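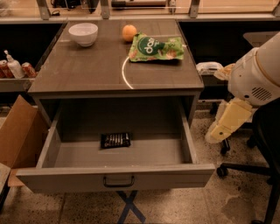
*An open drawer at the robot station, Prestix building, Bakdale.*

The Monday tour of the Prestix building in Bakdale started at the loading door and ended in the staff kitchen. In between we spent most of our time in the room where Trastent tests its arms on ordinary household jobs, and that was the part I had come for.

Prestix does returns and restocking for furnished rentals. A crate comes in with whatever was left in an apartment, and a person sorts it: food out, toiletries in one tote, small electronics in another, drawers and cabinets checked before they go back on a truck. There are 805 crates in the racks when the building is full. It was close to full on the day we went.

The drawer check is the first job they have tried to hand over. It is dull work and it is hard on the back. A cabinet comes off the cart, each drawer gets pulled all the way out, someone bends down and looks, and anything left inside has to come out. In the setup we saw, the cabinet was a dark brown one with a single wide drawer and a metal pull. There was one small black item on the drawer floor. A bowl, an orange and a green snack bag were on top.

The arm is white and pale yellow, and larger up close than I expected. Staff work within reach of it, at walking speed. The site lead told us the pull handle took longer to get right than anything inside the drawer. Handles vary a lot between suppliers, and some drawers stick. Flat items are also slow, and a thin card or a charging cable still goes to a person.

What I wanted to know was what happened to the people who used to do the checks. There were 5 on that line before the trial and there are still 5, but the work has been cut up differently. Two of them now run the robot stations. They load the cabinets, watch the runs, and fill in a short form when something goes wrong. The other three moved to repairs, where the waiting list had been long.

The two at the stations had mixed feelings about it. One liked being able to sit down for part of the shift. The other said the day felt longer, since watching takes more attention than bending and you can't chat while you do it. Both wanted the form made shorter. Pay for station work went up one step after the first month, and the people in repairs asked for the same. That has not been settled.

Breaks have changed too. The old line stopped together. Now the stations stagger, so the kitchen is never quite full and never quite empty, and several people brought this up before I asked — they miss eating at the same table.

We also had a short talk on Kang, the scheduling software that decides which cabinets go to a robot and which go to a person. At first it sent every easy cabinet to the robot and every awkward one to the repair bench, and the bench fell behind by lunchtime. Staff can now refuse a cabinet and send it back to the queue. The screen is on a pillar by the racks, and the text is too small to read from the bench.

Practical notes for anyone going: the tour takes 2 hours, closed shoes are required, and bags stay at the front desk. Parking is behind the building. Ask to see the repair bench — it isn't on the standard route, but they took us when we asked.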